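Brollska Breakfast Table Manipulation Set: README and data card

Release notes updated Thursday, January 4, 2024

Summary

The Brollska set is a collection of robot manipulation recordings made at a breakfast table in a furnished flat. It covers short tasks with bread, plates, bowls and a small cooking appliance. It is meant for training and testing policies that work with household objects, and was assembled by Plulano for use with the Pons control kit. The recordings can be read without the kit.

The release holds 900 recordings, grouped into seven task families. Of these, 273 are held back as the test split. Please do not train on the test split, and do not use it to choose between checkpoints.

What is in a recording

Each recording is one attempt at one task. It starts with the arm at a rest pose and ends when the operator presses the stop pedal or the time limit is reached. A recording holds:

Video from a fixed camera covering the workspace.
Video from a small camera at the wrist.
Joint positions and commanded joint positions.
Gripper opening, commanded and measured.
A text instruction in plain English.
An outcome label: done, part done, failed or void.

Void recordings are kept in a separate folder and do not count towards the total. They are mostly cases where a cable came loose or the operator started the wrong task. They may be useful to people working on fault detection, but we have not cleaned them.

Task families

bread_pick: pick up a slice of bread and hold it clear of the table.
bread_place: put a held slice on a plate, or in one of the cooking wells of the appliance.
lid: open or close the hinged lid of the appliance.
knob: turn a control knob to a named position.
bowl_move: pick up a bowl or similar round item by the rim and set it down elsewhere.
plate_move: slide or lift a plate to a named position.
clear: return all loose items to a side area, in any order.

The families are not balanced. bread_pick and bread_place make up the largest share, and knob the smallest. Anyone reporting a single average score should say whether it is taken over recordings or over families, as the two give quite different figures.

Setting

All recordings were made in the dining area of one flat in Brudolton. The arm works over a glossy white table with a kitchen area behind it. The background was left as found: chairs, cupboards and whatever was on the counter at the time. We did not put up screens or a backdrop, and chairs may be moved between sessions.

The appliance is a mint-green breakfast machine with two rectangular wells on one side, a round pan on the other, and a lid that hinges over the wells. The power lead was unplugged for the whole of data collection. Heat is therefore not a factor in any recording, and the set should not be used to draw conclusions about cooking. Control knobs can be turned but have no effect on the state of the machine.
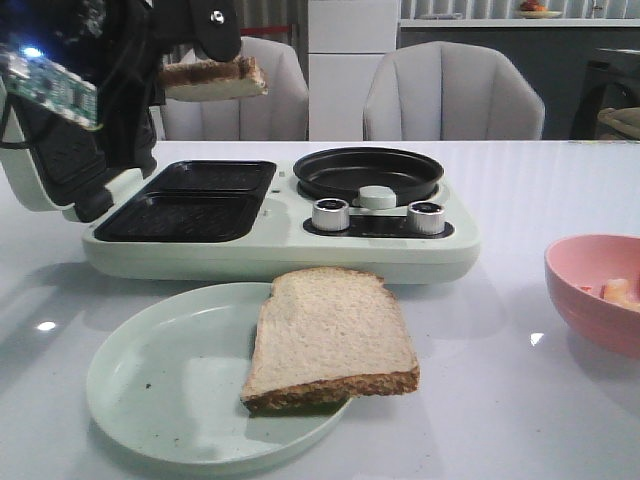 Bread was bought sliced and replaced at the start of each session. Slices vary in thickness and stiffness, and a slice that has been gripped several times behaves differently from a fresh one. The field grip_count gives the number of earlier grips on the same slice, as entered by the operator. It is reliable for bread_pick and less so for clear, where several slices can be on the table and are easily mixed up.

Crumbs were wiped away between sessions and not between recordings. Models that use difference images to find objects may pick them up as small false detections, mainly on plates.

Hardware

The arm has a two-finger gripper with black fingers. Finger force was limited in software to a value that holds a slice without tearing it in most cases. The same limit was kept for plates and bowls, and this accounts for many of the slips in bowl_move. We considered a separate limit for hard items and decided against it, so that a single policy could be trained across all families without a mode switch.

The fixed camera was not moved within a session. It was taken down and put back between sessions, so its pose differs slightly from one to the next. A calibration file is given for each session. Use the one that matches the session number in the recording name. Using the wrong file gives errors that are small enough to miss by eye and large enough to spoil a grasp.

The wrist camera turns with the gripper. Its images are often tilted well away from level, and the room behind the object can fill a large part of the view. Exposure is automatic. When the wrist swings towards the windows, near objects become darker and the blinds and panes tend to wash out. We left exposure on automatic because a fixed setting lost too much detail on the table side.
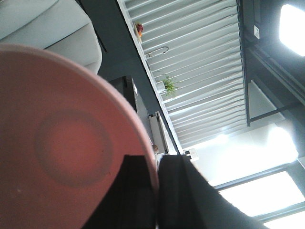 Wrist camera view: pink round item at the gripper fingers, with daylight behind.

Close-up views of this sort are common in bowl_move and plate_move. The item may hide most of the workspace for a large part of the recording, and a policy that depends on the wrist view alone will have little to go on when choosing where to set it down. In our tests, adding the fixed view helped most in these two families and made little difference in knob.

Files and layout

The top folder holds train, test, void and calibration. Within train and test there is one folder for each task family. Each recording is a folder of its own, containing two video files, one table of robot readings and one short text file with the instruction and outcome.

Times in the readings table are in seconds from the start of the recording. The two videos carry their own time columns and should be matched to the readings by nearest time. Do not match them by row number. The wrist video drops a frame now and then, and the gap grows over longer recordings.

Joint angles are in radians. Gripper opening runs from 0 (closed) to 1 (fully open). A measured opening that stays above the commanded one usually means that something is between the fingers, but a thin slice of bread can compress so far that the difference falls within sensor noise. Check against the video before using this as a grasp label.

How the data was collected

The arm was driven by a person using a hand controller in the same room. Operators were given the instruction text and a target layout, and were free to choose their own approach. Some grip bread by the edge and others push it to the rim of the plate first. Both are kept. Operator numbers are included so that styles can be separated if needed.

Retries within a recording are allowed. If a slice is dropped and picked up again before the time limit, the recording is labelled done and the field retry is set to yes. Earlier internal versions labelled these as part done. Anyone who had access to those versions should discard their old labels.

Outcome labels were entered at the time by the operator and checked later against the fixed video by a second person. Where the two disagreed, the second label was used. Most disagreements were in plate_move, over how close to the named position counted as close enough. The rule now used is that the plate must cover the marked target point.

Known problems

1. In one session the lid family was recorded with the hinge slightly stiff. The hinge was cleaned afterwards. These recordings are marked stiff_hinge and show higher joint loads on opening.

2. The instruction text uses "bowl" and "dish" for the same items in places. We have left this alone, as people do the same, but it will affect exact text matching.

3. Metal knobs and the table surface give bright reflections in the fixed view. Depth estimates made from these images are poor near the reflections.

4. The void folder has incomplete readings tables. Loaders that expect a full table will stop with an error.

5. Left and right in the instructions are always given from the fixed camera's side of the table. They do not follow the wrist view.

Suitable and unsuitable uses

The set is suited to imitation learning on soft and rigid tabletop items, to grasp detection, and to work on combining fixed and wrist views. It may also help in testing how well a policy copes with changing daylight.

It is a poor basis for claims about homes in general. There is one room, one table and one appliance. A policy that scores well on the test split has been tested on held-back recordings from that same room, and nothing more. The set should not be used to certify any machine as safe for use near people, and it holds no recordings of work with a heated appliance.

Privacy

People were asked to stay out of camera view while recording. Recordings in which a person could be recognised were removed before release. Sound was not recorded. If you find something we have missed, report the recording name through the project page and it will be withdrawn from the next version.

Versions and planned changes

The present release replaces the preview. Recording names have changed, and a table matching old names to new is in the calibration folder - not the best place for it, but existing scripts look there.

A further version is planned for February. It will correct the missing frame times in the wrist video and add a second set of instruction texts written by people who did not drive the arm. The train and test splits will stay as they are. Results should be reported with the version number, even where only the text has changed.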